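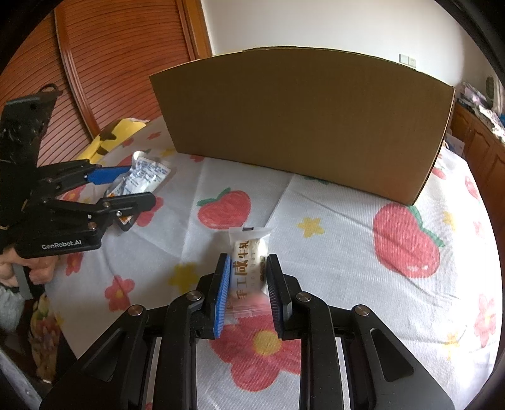
The doors of Hall 2 opened at nine, and by half past he had already given away his good pen.

He had come to Covberg with 52 sample cases of door hinges, a folding banner, and a price sheet his sister had typed the night before the flight. The company was called Paewai and it had been their father's. It made hinges and nothing else. In the catalog for the trade fair it took up one line, between a maker of paint rollers and a maker of pallets.

The paint roller people had a coffee machine and a carpet. The pallet people had sent no one, and their booth stood with the lights on and two chairs in it. By ten he had borrowed one of the chairs.

Buyers came past in pairs. They slowed down, read the banner, and sped up again. He had been told to stand and smile and not to sit, so he sat only when the aisle was clear. A man from a hotel chain opened and closed the display hinge for a long time and then asked where the restrooms were. A student took four price sheets.

At noon a woman in a gray raincoat stopped and put her bag on his counter.

"These are steel," she said.

"Stainless. All of them."

"What do you charge for 700?"

He told her. She did not write it down. She picked up the smallest hinge, the one his father had drawn, and held it close to her glasses.

"I used to buy this from you," she said. "From an older man. He came every May, before they moved the fair to the fall."

"That was my father."

"He would not go below his price either."

He said he hadn't been asked to go below it yet. She laughed at that, a short laugh, and sat down in the chair he had taken from the pallet people.

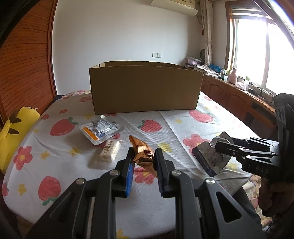 She bought for a firm in Ircombe that fitted out boats. It was small work, she said, cabin lockers and galley doors, and the salt ruined everything within a few years, which was good for people who sold hinges. His father's had lasted longer than the others. She had stopped ordering when a new director came in and wanted everything from one supplier, a big outfit called Brorusside. Now the director was gone and the lockers were coming back with brown streaks down the fronts.

"So you want 700," he said.

"I want 50. If they're the same as they were, I'll want 700."

He looked at the price sheet. His sister had put the minimum order at the bottom in bold — it was 700, and she had underlined it. The two of them had argued about that number for most of the summer. She did the books and he ran the press, and she had shown him what it cost to set up the machine for a short run.

"Are they the same?" the woman asked.

He could have said yes. The drawing was the same. The steel came from a different mill now, and the pins were bought in where his father had turned them himself on the lathe behind the office.

"The pins are different," he said. "I think they're fine. I haven't had them on a boat."

She nodded and turned the hinge over.

"Put me down for 50," she said, "and I'll put them on a boat."

He had no pen. She lent him hers and he wrote the order on the back of a price sheet, over the place where the bold type showed through the paper. She signed it and dated it September 3, 2019, and then she picked up her bag and went off toward the paint rollers, where they gave her a coffee.

He called his sister from behind the banner. She let it ring a long time.

"Well?" she said.

"Fifty," he said, and waited while she looked for something to write with.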